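Tables et chaises, salle du fond : la galerie

Retour aux galeries – Mobilier – Salle du fond

On nous réclamait depuis février une page avec le mobilier de la salle du fond. La voici, avec le retard d'usage. Ceux qui louent l'endroit veulent savoir sur quoi ils vont poser leurs dossiers et leurs coudes, ce qui nous paraît légitime, et les réponses données au téléphone (« une table, normale ») n'ont jamais satisfait grand monde.

La salle du fond a été meublée en deux temps. Il y eut d'abord l'époque Skorine, du nom du fournisseur qui nous avait livré des tables en chêne massif d'un poids tel qu'elles ont décidé elles-mêmes de leur emplacement et n'en ont plus bougé jusqu'à leur départ. On les contournait. On organisait les réunions en fonction d'elles. Une des tables bouchait à moitié l'accès au placard, et pendant deux ans nous avons donc eu un placard dont on ne sortait que les choses étroites.

Puis est venue l'époque actuelle, plus légère, que nous appelons la période blanche. Le bois a filé à l'étage, où il impressionne les visiteurs et ne dérange plus que ceux qui passent l'aspirateur. En bas, on a voulu du clair, du lavable, du mobile. Le catalogue Tristia, malgré son nom, proposait exactement cela, et le cabinet Govindasamy, qui nous avait dessiné les rayonnages de l'entrée, a bien voulu jeter un œil au plan en échange d'un déjeuner. Son avis tenait en une phrase : mettez-en moins. Nous avons suivi le conseil, ce qui ne nous ressemble pas.

Quelques mots sur les tables blanches, donc. Elles ont pour elles d'attraper toute la lumière disponible, qualité précieuse dans une pièce où l'hiver commence vers quinze heures trente. Elles ont contre elles d'attraper aussi tout le reste. Un coude, un classeur qu'on tire, un crayon qui roule : tout est consigné. Une table en chêne pardonne, elle appelle ça de la patine. Une table blanche tient un registre.

Les chaises noires ont été choisies pour la raison inverse. On peut y faire tomber à peu près n'importe quoi, les conséquences restent entre la chaise et vous. Elles sont rembourrées, elles supportent des réunions de longueur déraisonnable, et elles n'ont qu'un défaut connu : personne ne les remet en place. Il existe pourtant une consigne affichée près de l'interrupteur, dans un cadre, en corps assez gros. Elle dit « Merci de rentrer les chaises ». Un utilisateur a ajouté au crayon « où ? », et nous devons reconnaître que la question se posait. Nous avons complété : « sous la table ».

Pour les amateurs de précision, rentrer une chaise signifie que l'assise passe sous le plateau et que le dossier vient au bord. Une chaise à quarante centimètres de la table, tournée vers la fenêtre avec un air rêveur, n'est pas rentrée. Une chaise dans le couloir non plus. Une chaise sur laquelle on a posé son manteau, son écharpe et un carton de prospectus est une étagère, et relève d'un autre règlement.

Les vues de la salle, maintenant.

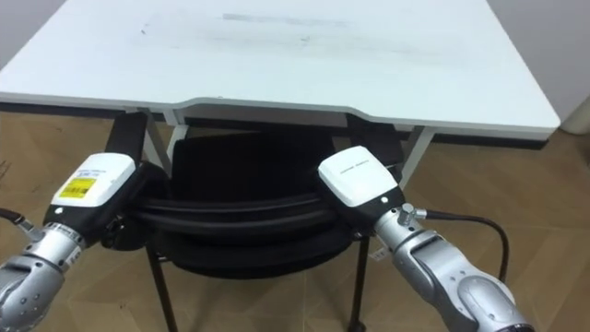
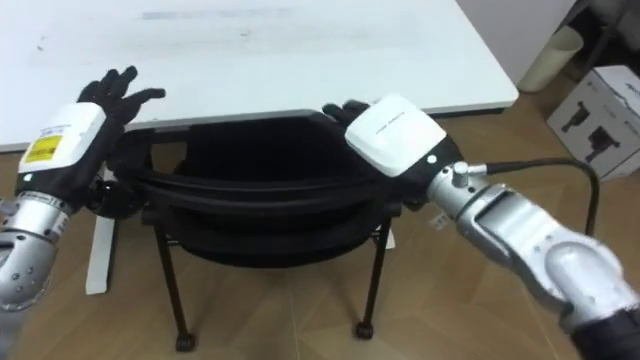
Table blanche, chaise noire : la période blanche dans toute son austérité.

Reste la question du bruit, que les habitués connaissent bien. Des pieds de chaise qu'on traîne produisent un son qui traverse les murs, l'escalier et les conversations du bureau d'à côté. Nous avons essayé de demander aux gens de soulever. Certains soulèvent. D'autres soulèvent l'avant et traînent l'arrière, ce qui donne un son différent, plus aigu, et n'arrange personne. Nous avons donc commandé chez Fliltex un rouleau de feutre adhésif et un lot de 400 pastilles, quantité minimale de commande. Il nous en reste de quoi équiper un petit opéra. Si vous avez chez vous des meubles qui grincent, qui glissent ou qui griffent, passez au bureau, on vous en donnera une poignée, et même deux.

Les pastilles se décollent, soyons clairs. Elles se décollent surtout quand on traîne la chaise, c'est-à-dire dans les circonstances précises pour lesquelles elles ont été inventées. On les retrouve ensuite collées sous des semelles, parfois dans d'autres pièces, et l'une d'elles a été signalée à la boulangerie. Si vous en ramassez, il y a une coupelle sur le rebord de la fenêtre.

Pour le nettoyage des plateaux, un chiffon humide suffit, avec un peu de savon noir. Pas d'éponge côté vert. Nous le répétons parce que l'éponge côté vert a ses partisans, des gens énergiques et sincères, qui frottent jusqu'à obtenir une zone mate de la taille d'une assiette et s'en vont contents. Les traces grises laissées par les dessous d'objets partent en général à la gomme blanche, l'ordinaire, celle des écoliers. Il faut de la patience et un certain goût pour le geste inutile, les traces revenant avec la réunion suivante.

On nous demande aussi :

S'il est possible de rapprocher les tables. Oui. On les prend à deux, chacun à un bout, en se mettant d'accord avant sur la direction. Ce dernier point a l'air superflu sur le papier.

S'il est possible de s'asseoir dessus. Non. On voit très bien qui demande cela : les mêmes qui animent des ateliers « en toute simplicité ».

S'il y a des chaises supplémentaires. Il y en a 7, pliantes, dans le placard, désormais accessible dans toute sa largeur. Elles datent d'avant l'époque Skorine, pincent les doigts et devraient être distribuées en priorité aux retardataires.

Si l'on peut acheter une des anciennes tables en chêne. La réponse est oui sur le principe. Il faudra la descendre. Deux candidats se sont présentés, ont contemplé l'escalier, ont pris des mesures, ont parlé d'un cousin qui avait une camionnette, et n'ont plus donné signe de vie. L'offre tient toujours, escalier compris.

Pourquoi il n'y a pas de nappes. Nous en avons eu. Elles étaient beiges à leur arrivée. N'en parlons plus.

La réservation de la salle se fait au bureau, le matin, en remplissant le petit formulaire vert. La case « disposition souhaitée » est facultative, mais sachez que si vous la laissez vide, vous trouverez les meubles comme le groupe précédent les a laissés, et que chaque groupe a sa conception du rond. Le cours de dessin, par exemple, laisse derrière lui une sorte de fer à cheval fatigué. La chorale repousse tout contre le mur et ne remet rien. Le club de lecture range impeccablement, puis emporte les stylos.

Merci, en partant, d'éteindre, de fermer la fenêtre (la poignée se tourne vers le bas, contre toute intuition) et de jeter un regard à vos chaises. L'affichette est toujours près de l'interrupteur. Quelqu'un y a dessiné une petite flèche pour indiquer la table, et nous l'avons gardée.

Prochaine galerie : les rayonnages de l'entrée, quand nous aurons fini de les vider pour les photographier.

Voir aussi : Plan d'accès – Tarifs de location – Formulaire vert – Objets trouvés (pastilles exclues)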